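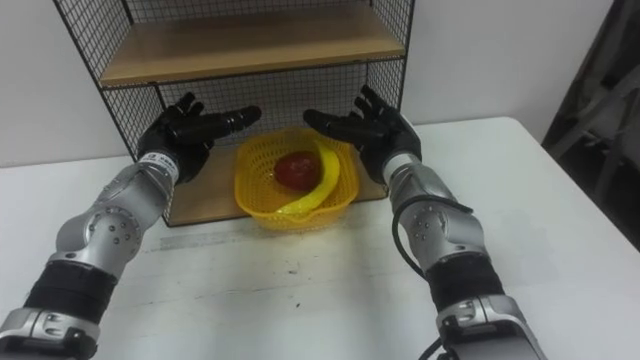
Wednesday, and I have now been off sugar for 4 whole days, if you don't count the cough drops (I don't). Gil-soo bet me I wouldn't make it to the weekend and I am going to win that bet if it kills me. The afternoons are the worst part! Around three I start thinking about the cinnamon rolls at Balogh, the ones with the sticky bottoms, and then I'm no good for anything. So fruit it is. A banana and something red in a yellow basket is my idea of dessert now, and I never thought I'd write that down.

Slept badly again. Woke up at 4 with a headache and lay there listening to the rain on the porch roof, then gave up and did the crossword from Sunday. Got all of it except 54 across, something to do with a Greek river. Seo-ah called at lunch to ask if I was still coming to Drivenham for her mother's birthday and I said yes before I remembered there would be cake. There's always cake, and her aunt cuts it for you and stands there until you eat it. I might say I have a toothache. No, her aunt is a dentist.

Walked the long way home past the river to keep my mind off things, and my shoes are soaked. Made the lentil soup with too much cumin and ate it anyway, two bowls, then toast, then more toast (is bread sugar? I'm not looking it up). I do feel a little less foggy than on Sunday, or else I just want to.

Need to call Mom back, and buy stamps, and find the other gray glove before it gets really cold. Gil-soo texted me a picture of a donut just now. Didn't answer.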